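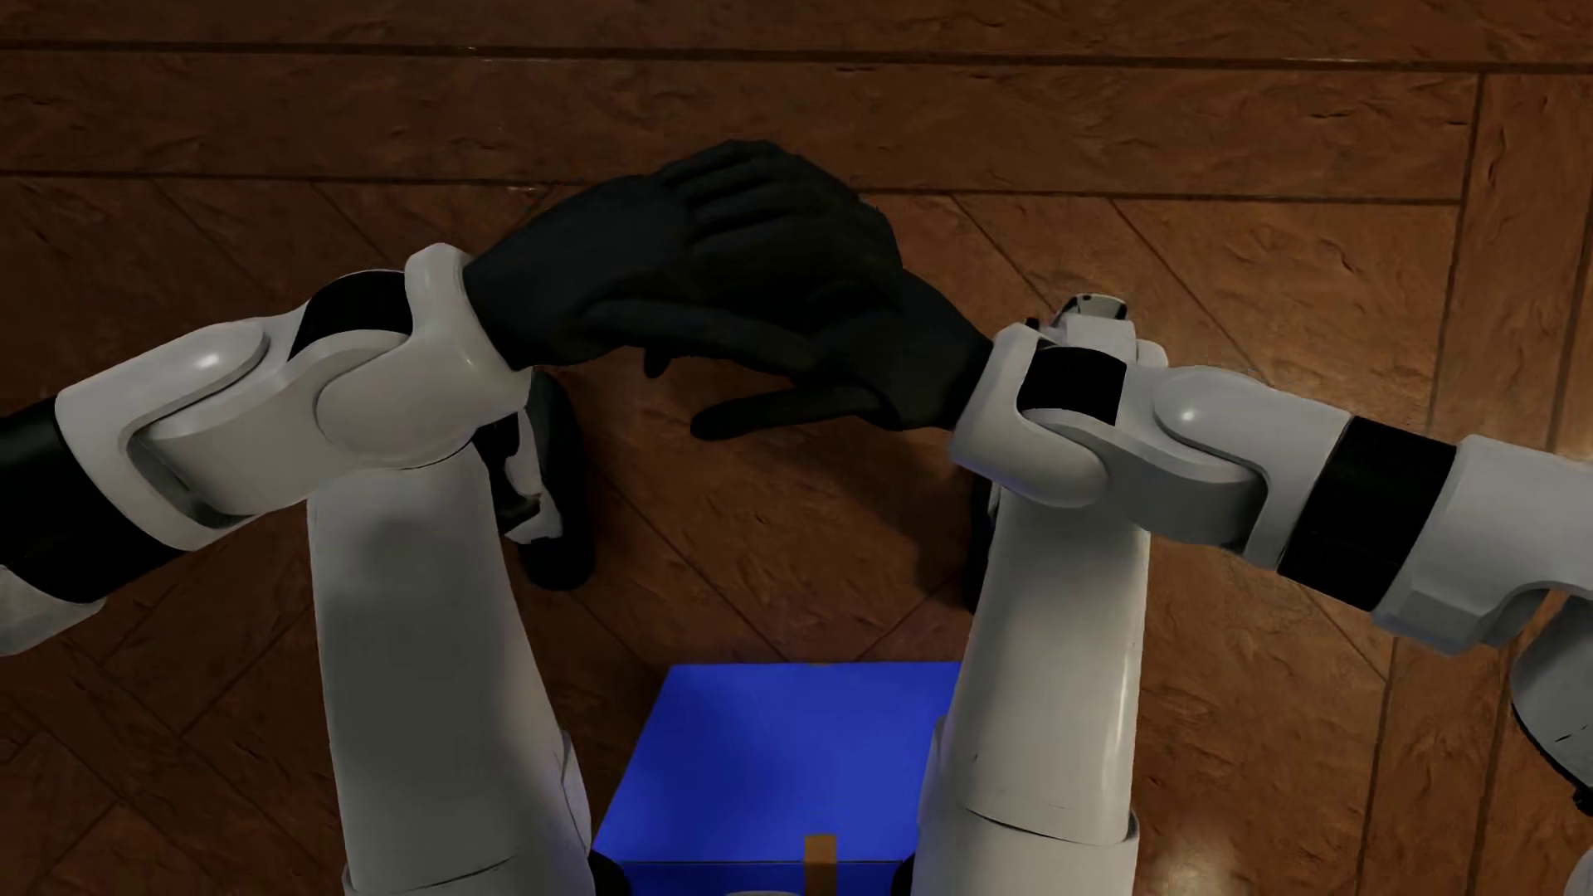
Kiyoshi Tamura objects to wax on any floor that already has a factory finish, and his objection should be read before anything else on this page. Wax over polyurethane does not bond. It sits on top, collects grit, turns gray in the walking lanes, and then has to be stripped with a solvent before the floor can be recoated. He has refused recoating jobs for that reason alone.

I agree with him, and the earlier version of these notes has been corrected. What follows applies to indoor wood floors with a surface finish, unless a section says otherwise.

14 comments | 63 shares

Finding out which finish you have

Pick a spot inside a closet or under a rug. Put two drops of water on it and wait five minutes. If the water stays beaded and the wood below keeps its color, the finish is a surface film: polyurethane, varnish, or a factory UV coat. If the water leaves a pale spot, the floor is probably waxed or oiled. If it darkens the wood, the finish is worn through at that point and mopping should stop until it is repaired.

A second check for wax is a rub with fine steel wool, very lightly. Gray or tan smear on the wool means wax. Do this only where a dull patch will not show.

Shellac turns up in older houses. A drop of denatured alcohol will make it sticky within a minute. Keep the alcohol off everything else, and keep it away from pilot lights.

Dry cleaning

Most wear on a floor finish is abrasion. Grit does it, mostly near outside doors. Sweep or vacuum the entry daily in wet months and the rest of the floor twice a week. On the vacuum, turn the beater bar off or use a bare-floor head, and check the wheels for embedded sand.

A microfiber dust mop should be used dry. Oil-treated dust mops leave a film that later interferes with recoating in the same way wax does. Wash the pad without fabric softener.

Damp cleaning

The cloth should be wrung until it no longer drips when squeezed by hand. If the floor is still visibly wet two minutes after the pass, there was too much water in the cloth. Work along the boards. Change the water when it turns cloudy, and sooner in kitchens.

Use a neutral cleaner. I have used Stellness floor concentrate at half the strength printed on the bottle for several years with no haze. The full strength left streaks on my darker boards, though the same mix on the pale boards upstairs showed nothing. Vinegar is often recommended and I do not use it. It is a mild acid, it does little against grease, and over time it can dull some finishes. Steam mops force moisture into the joints and should be kept off wood altogether.

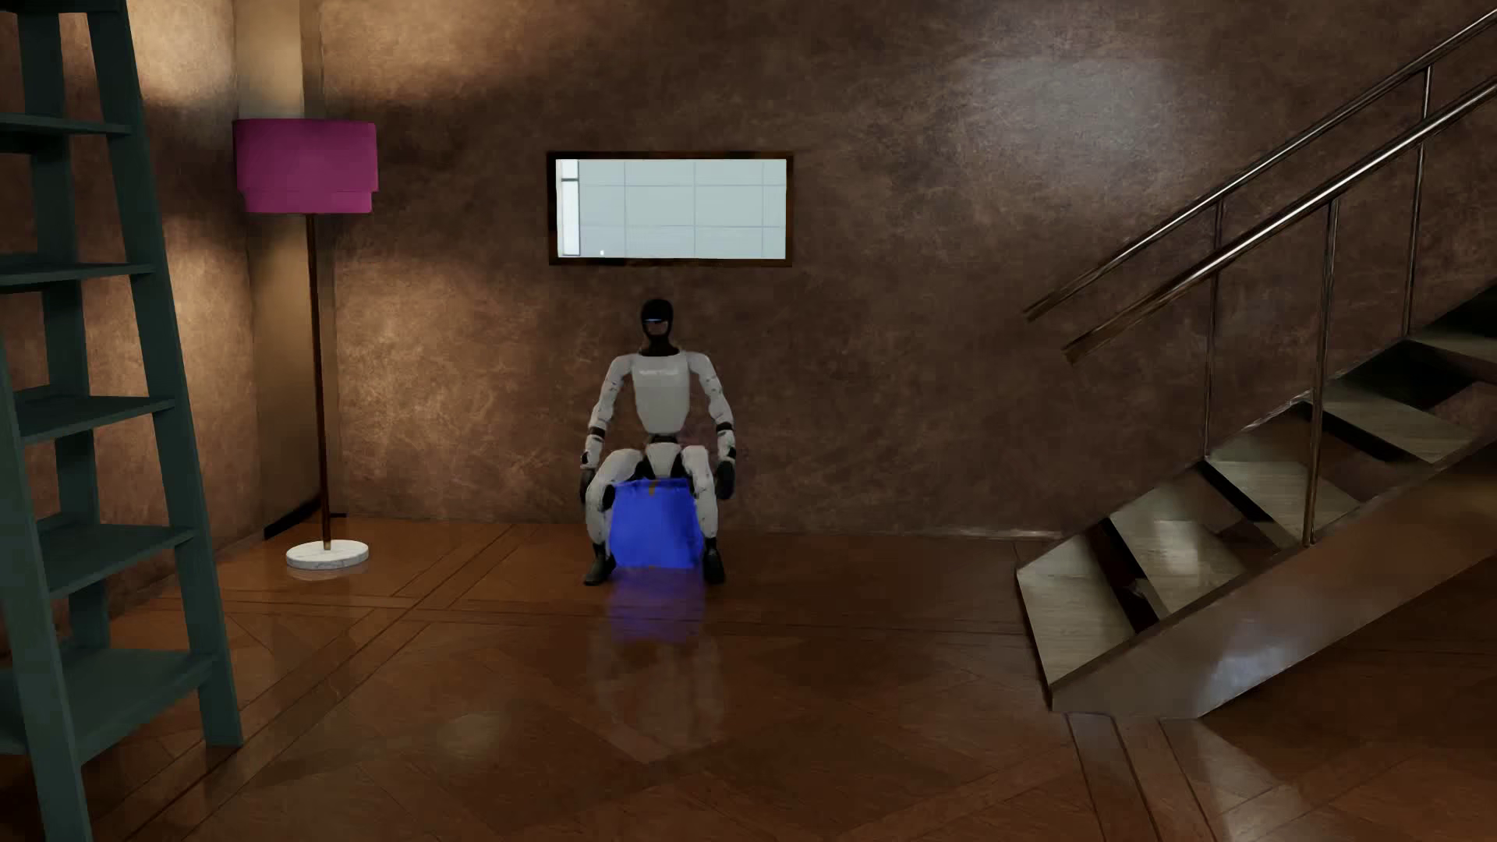
On a high-gloss finish the last pass matters more than the cleaner. Follow the damp cloth with a dry one before the floor air-dries, and check the result with a lamp set low so that the light rakes across the boards. Streaks that cannot be seen from above at noon will show clearly this way. Evening is the better time to check.

Scuffs and scratches

Black heel marks usually come off with a clean tennis ball or a dry white eraser. If not, a little mineral spirits on a rag, then a damp wipe. Avoid melamine sponges on gloss. They are a fine abrasive and will leave a dull patch that is harder to fix than the scuff.

Scratches that catch a fingernail have gone through the film. For those:

Clean the scratch and let it dry overnight.
Color it with a touch-up marker one shade lighter than the floor. Wipe at once.
Apply finish with a fine artist's brush, in the scratch only.
After a full day, level it with 400 grit paper on a small hard block, then buff.

The Vorkham marker set has a reddish brown that matches cherry stain well. Its walnut is too cool for most American walnut floors, and I mix it with the oak.

Furniture feet

Felt pads wear out. They also fill with grit, at which point they work like sandpaper. Look at them every October, when the heating goes on, and replace any that are flat or shiny. Nail-on pads hold better than stick-on under dining chairs. For heavy pieces that rarely move, Losari hard-felt cups are adequate. Rubber feet can stain polyurethane yellow, and the stain does not come out.

Humidity

Gaps between boards in winter are normal and mostly close by early summer. Do not fill them. Filler put in during the dry season is crushed or pushed out when the boards swell. A cheap hygrometer is worth having; mine is a Fujimoto and reads slightly high, which I allow for. If cupping appears — raised edges, low centers — look for water underneath before thinking about sanding. Sanding a cupped floor flat while it is still damp produces a crowned floor once it dries.

Stairs

Treads take the same care with less water. Start at the top. Never use any polish on them, including the ones labeled non-slip. The nosing wears first and may need a thin coat of finish years before the rest does. Dwayne Pennington does alternate treads on one day and the others on the next, so the stairs stay usable, and marks the wet ones with painter's tape across the riser.

Related
Removing candle wax from a stained tabletop
Quieting a squeaky tread from below
Which rug pads discolor a finish
Storing leftover polyurethane
Cleaning a vacuum brush roll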